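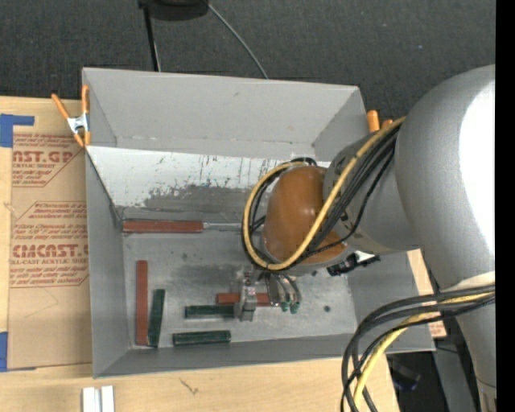 Gripper over the short red block, sloped bin clamped to the bench.

Gondus pick kit from Zolivmont — three weeks in

Quick one as I've got to be out by four. Bought the Gondus kit in June for our sorting bench: gripper, wrist bracket, cable set, software licence. You supply the arm and the bin. Paid 1,265 for the standard kit. The one with the force sensor is 1,991 and I couldn't justify it.

Setup. Took most of a Saturday. Bracket fine, bolts supplied, one spare. Manual is poor. Page on wiring shows the old connector and I lost an hour to that. Rang support, got Parisa Dehghan, very patient, emailed the right page while I was still on the phone. Full marks for her, none for the manual.

Gripping. Small fingers with green tips, good on plain blocks. Ours are red and green sticks, different lengths. Long ones in the open, no bother. Anything lying tight against the foot of a sloped wall is another matter — it goes in, touches the slope, backs off, tries again. There's a setting called wall margin, default is 20, I dropped it to 3 and it got a lot better. Not perfect. Short blocks are the easiest of the lot, which I didnt expect.

Colour sorting works. Dark green on a grubby grey floor was hit and miss untill I redid the lighting.

Cables. My main moan. Big loops of black and yellow round the wrist and the clips in the box are useless, two snapped on day one. Budget for proper sleeving. Also clamp your bin down, whatever the quick start says. Ours walked across the table the first afternoon. Ordinary spring clamps do the job.

Software is ok. Starts quick, logs are readable. Licence is per arm, check that before you order if you've got more than one.

Compared with the Nazari gripper we had before: Nazari was stronger and quieter, but no good in a narrow bin, body far too wide. Haven't tried the Vovunska one, the lead time was silly.

Good: compact, decent support, easy to retune
Bad: manual, cable clips, default settings near walls

Four out of five. Would be higher with better clips. Will update if the fingertips wear out, they're almost the only part I'm worried about.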